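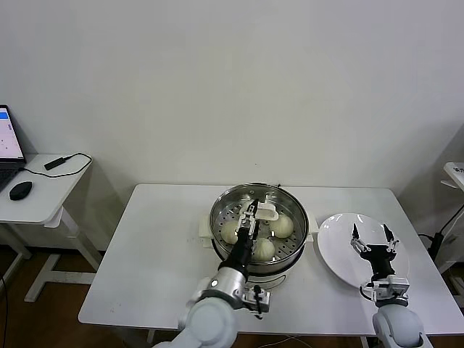
Braço esquerdo dentro da panela de vapor, braço direito à espera sobre o prato.

A bancada de dois braços passou em maio da fase de empilhar blocos para a fase de mexer em comida. Escolhi pãezinhos no vapor por três motivos técnicos: são moles, variam de forma de um para outro e ficam dentro de um recipiente com borda. Os blocos impressos não tinham nenhuma dessas propriedades e já não ensinavam grande coisa sobre o controle.

A tarefa completa é curta. O braço esquerdo entra na panela com um utensílio plástico branco de ponta chata, levanta um pãozinho da bandeja perfurada e o leva até o prato. O direito estabiliza o prato e, se preciso, ajuda a soltar a peça. Escrita assim cabe numa linha. Na prática são 95 pontos de passagem na versão atual da trajetória, e a maior parte deles fica no trecho entre a borda da panela e a bandeja.

Resumo do que mudou desde o último post.

Controlador. Saiu a placa antiga e entrou uma Keltel, que fecha a malha de posição dos dois braços no mesmo barramento. Antes cada braço tinha seu próprio relógio e o desvio acumulado aparecia justamente nos movimentos coordenados. O ciclo agora é único. Perdi uma noite com a terminação do barramento: havia resistor nas duas pontas e mais um no meio, herdado de uma montagem anterior. Tirado o do meio, os erros de quadro sumiram do log.

Garras. O mecanismo de barras continua o mesmo. Troquei os pinos das articulações por pinos Renik retificados, porque a folga dos antigos somava 2 mm na ponta dos dedos. Para bloco não fazia diferença. Para segurar uma peça plástica fina por uma das extremidades, fazia: o utensílio girava no aperto assim que encostava em alguma coisa. Com a folga reduzida ainda gira um pouco sob carga lateral, e a próxima tentativa é colar borracha texturizada nas pontas pretas.

Força de aperto. O limite de corrente do motor da garra estava dimensionado para peça rígida. Baixei para 20% do valor nominal no braço direito, que é o que pode tocar a comida diretamente. No esquerdo mantive o limite alto, pois ele só segura o utensílio. São dois perfis separados no arquivo de configuração, e convém conferir qual está carregado antes de habilitar os motores. Já carreguei o errado. O pãozinho ficou com a marca dos dois dedos.

Geometria da panela. Modelei a panela elétrica como um cilindro com parede e duas alças, o que basta para o planejador não raspar na borda. O problema é o ângulo do punho. Quanto mais vertical a entrada, menor o risco de bater no aço, mas o utensílio chega de pé e não desliza por baixo de nada. Com o punho inclinado para o fundo da panela, a ponta chata fica mais próxima da horizontal, só que a junta logo atrás passa perto da borda da frente. O compromisso atual é uma entrada inclinada com uma rotação do punho feita já dentro da panela. Não é elegante e custa tempo de ciclo.

O aço polido merece um parágrafo próprio. A segmentação por cor encontrava pãezinhos na borda, onde havia apenas reflexo. Passei a recortar a região de busca pelo contorno da bandeja e a descartar tudo que cai fora dela. Resolveu quase todos os falsos positivos. O prato branco sobre mesa branca diante de parede branca é outro caso, e nele ainda dependo de posição fixa.

Software. O planejamento roda no notebook, na mesinha lateral, com o Sastry cuidando da cinemática inversa e um script meu por cima — 158 linhas, metade delas tratamento de exceção. A interface de teleoperação é a do Vodton, sem modificações, e serve para gravar as posições de referência à mão antes de deixar o planejador interpolar.

Pendências, sem ordem de prioridade:

Prender os cabos das juntas prateadas com folga calculada. O laço do braço direito está maior que o necessário e um dia vai enganchar.
Tirar o cabo branco do chão, na frente da mesa.
Medir a repetibilidade do punho com relógio comparador, nos dois braços, com a garra carregada.
Marcar a posição do prato na mesa até a detecção funcionar.
Testar com vapor. Por enquanto desenvolvo a trajetória com a base desligada, e não sei como a câmera vai se comportar com condensação.

O arquivo de configuração das garras vai para o repositório quando eu terminar de separar os perfis em arquivos distintos. A lista de pinos e medidas já está lá, na pasta de mecânica.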